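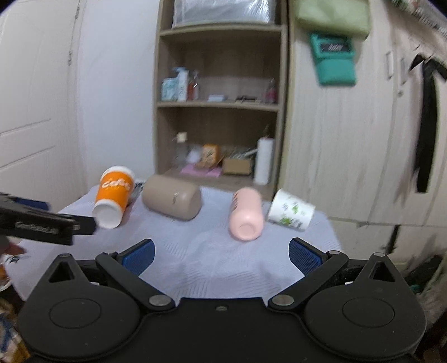 # The back room at Onley, before and after the big sort

We have been promising ourselves for ages that we would get the back room at Onley into some kind of order, and in November 2018 we finally did it, or most of it anyway. I wanted to keep a little page about it, partly for the family and partly for my friend Géza Vincze, who has been asking how it all went ever since he lent us his step stool (it's coming back, Géza, I promise!).

The room is small and does far too many jobs. It holds the spare bedding and the cleaning things, and it's where anybody staying over ends up sleeping. We gave it 7 evenings in the end, with plenty of tea breaks, and I'll admit I enjoyed it a good deal more than I thought I would.

**The table.** I keep the pale lavender cloth on it because the texture is so nice under your hands, and it makes even a couple of tipped-over paper cups look cheerful. The orange one with the white script is my favorite, though the one with the green leaves has its fans in this house too. The pink bottle was still waiting for a home at this point.

**The bookshelf.** Light wood, and as you may notice, not a book on the shelves you see here! The middle one has become the place for sprays and small bottles, next to the blue-and-white box. Down below are the paper towels, the pink mat and the orange box, and I'm still making up my mind about the cardboard one. Fares Aoun thinks the paper towels belong higher up where you can grab them in a hurry, and he may well be right.

**The wardrobe.** Tall, cream, and very handy for hanging things on the outside of as well as the inside. The light green cloth bag lives there now, with the teal holder just underneath it, and I've stopped hunting all over the house for either one.

I still have the lower corner by the wardrobe to tackle, and a bag of odds and ends to take over to Salinas when we visit in March. If anyone would like a good blanket before then, please do say so, as we have 3 more than we can use.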